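How a Robot Gripper Gets Its Checkup

A gripper is the part of a robot that picks things up. Some grippers sit on the end of a robot arm. Others are made to be held by a person, who moves them by hand while a camera records what the gripper does. Both kinds need looking after.

At the Lalmont workshop, Delphine Obi checks the grippers. Each one gets a checkup after 3,000 grabs. She writes the number in a notebook. The last gripper she opened early, at 1,928 grabs, because it had started to squeak.

First she turns the power off. Then she wipes the outside with a soft cloth. Dust on a camera lens makes blurry pictures, so the lens gets its own clean cloth.

Next come the fingers. Delphine opens and closes them slowly and feels for any spot where they stick. If a finger pad is worn smooth, she peels it off and presses on a new one.

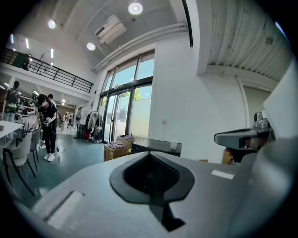 Cables are checked last. A cable bends every time the gripper moves, and after many bends the tiny wires inside can snap. Delphine runs her fingers along the whole cable and looks for cracks. A cracked cable is replaced, even if it still works.

The whole job takes roughly 2 hours. When the gripper is back together, she tests it by picking up a sponge and putting it down again.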